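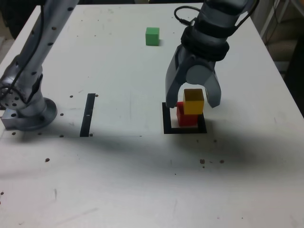

4.2 Complaint timing

Complaints after the Plakano final came in fast. Of 2339 logged for the whole season, 514 arrived on the night of the result – most before midnight. The rest trickled in through July. Coding was done by Radebe, then a second pass by Leclerc on a sample of 80. Disagreements mostly over "unfair edit" vs "unfair vote", which viewers mix up alot.

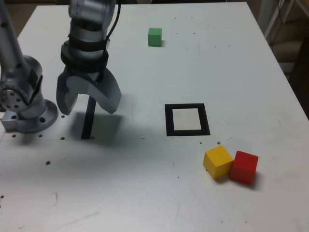

Repeat complainers were kept in. Dropping them leaves 1862 and the shape of the curve stays the same, so we report the full set. Idau, the other dating show, had no public vote in its final and is left out of this part. Vote complaints name the winning couple far more often then the producers. Edit complaints go the other way. Age of complainer not recorded, see limits.

Figure 1. Gripper with two fingers, open, over a white tabletop.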